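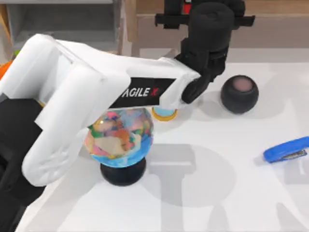

White tabletop with a small cup and a round speaker.

Onddale Shared Storage: Frequently Asked Questions

Updated September 30, 2025

How do I rent a unit?
Fill in the form at the Adcombe office or ask for one by email. Bring a photo ID and proof of address. Most units are ready the same day.

What does it cost?
A small unit is $50 a month. A large unit is $265 a month. The first month is due when you sign.

Can I keep household items in a small unit?
Yes. Books, games, toys and kitchen things are all fine. Pack them in closed boxes and label the side that faces the door. Shelves can be added on request.
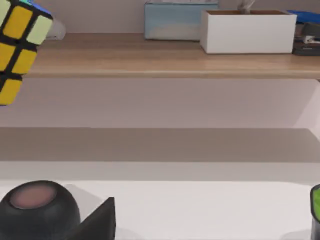

What can't I store?
Food, fuel, paint, live plants and anything that needs to stay plugged in. If you are not sure, ask before you move it in.

When can I get to my unit?
From 5 a.m. until the gate closes at 10 p.m. The Jorndale building keeps shorter hours — check the sign by the door.

How do I move out?
Give us 13 days' notice in writing. Sweep the unit, take your lock off and return the gate card. Cards issued before June have to be handed in at Adcombe.

Do you sell locks and boxes?
Locks only. Sandhu Hardware, next door to the Adcombe office, carries boxes and tape.

Who do I contact about a bill?
Seema Kanaujia handles billing for both buildings. Include your unit number when you write.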